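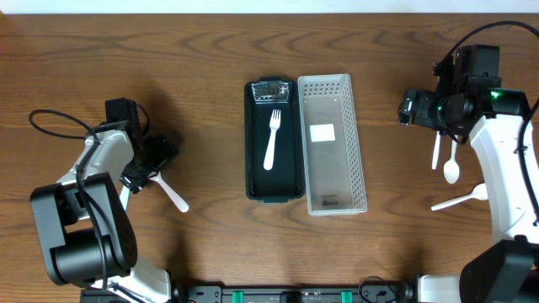
Cutlery station, green tray and white basket side by side.

Canteen Cutlery Sorting Trial - Progress Report to Wirketura
September 2021
Prepared by Duygu Bilgin, Testness

Where we are

The trial has now run for 13 weeks across the two lunch rooms. You asked for a plain account of whether sorting plastic cutlery at the table is worth the bother. My answer so far is "maybe, in one room", and I would hold off on the next round of funding until the second half of this report has been read.

The set-up

We kept it cheap. Each station is a wooden table with a green tray and a white perforated basket pushed together so they touch. Forks go in the tray and spoons go in the basket. The tray has a smooth, flat floor and wipes down quickly. The basket needs a proper rinse because food gets caught in the holes, and I am not convinced we should have bought it. Mereo recommended it for drainage. Pieces are sorted before they are washed, so I don't see what is meant to be draining.

What we collected

The total since the start is 988 forks and spoons. Of those, 964 were in one piece and fit to be washed and used again. That looks like a very good result, and I'd ask you not to quote it on its own. We only count what reaches the station. The bins were checked once, in July, and that check alone found 329 pieces thrown out with the food scraps. Until the bins are checked regularly we can't claim a recovery rate of any kind.

Problems

Small packages keep ending up in the green tray. Elif Naz Erdem, who runs the upstairs room, thinks people see a tray and treat it as a place for leftovers. I think the labels are too small. We have not tested either idea.

People also mix up the two containers. Upstairs this is rare. Downstairs it happens at most sittings, and staff re-sort by hand, a cost that was left out of the original budget. I have asked for those hours to be logged from now on.

Canpolat has offered to supply coloured cutlery to match the containers. It's a nice thought - but it would mean replacing stock we already own in order to rescue a trial that is supposed to cut waste. I have not accepted.

Spending

We are under budget, mostly thanks to the signs that were never printed. Please don't read this as a saving.

Next steps

Bin checks in both rooms, at the end of every sitting.
Larger labels on the downstairs tray and basket only, with upstairs left alone for comparison.
A price for a second flat tray in place of the basket.

If downstairs has not improved by the next report, I will recommend closing that station and keeping the upstairs one going with the equipment we have.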